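Skorkari Trek Log, data card

Skorkari is a small set of trip records from guided climbs and high treks run out of the Bloxham office. Each row is one climber on one trip. Poppy Pickering maintains the files.

Contents

trips.csv has the route, the month, the guide company and the high point in meters.
climbers.csv has age group, home country and whether the person reached the top.
notes.txt holds short remarks from the guides, lightly edited. 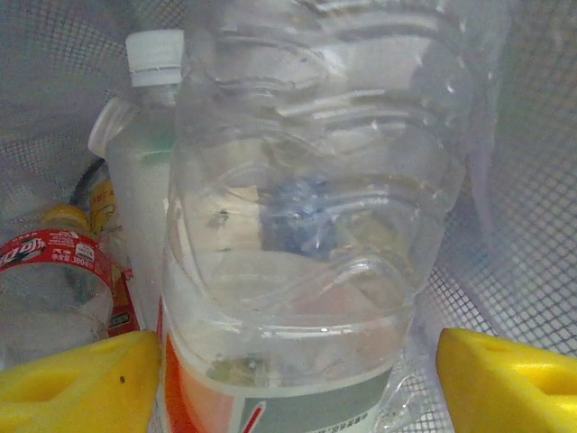 There are around 200 rows in the current release. Names were removed before the files left Bloxham. Summit times are local and rounded to the nearest 5 minutes.

Known problems

The Vutwood route was logged under 2 spellings before October. Use the route_id column to join. For 4 trips the high point is blank, and we left it that way.
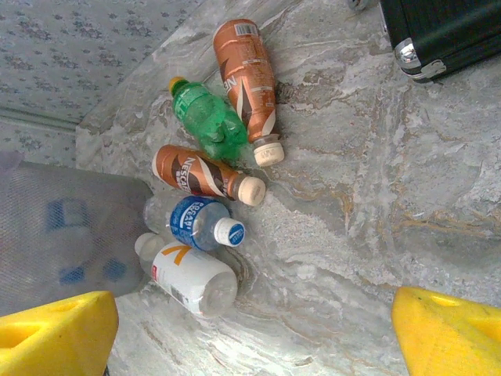
Turnaround times come from radio calls, so treat them as late by a few minutes. The Zoraser import script reads all three files but skips notes longer than one line.

Send corrections to Poppy with the trip_id in the subject line.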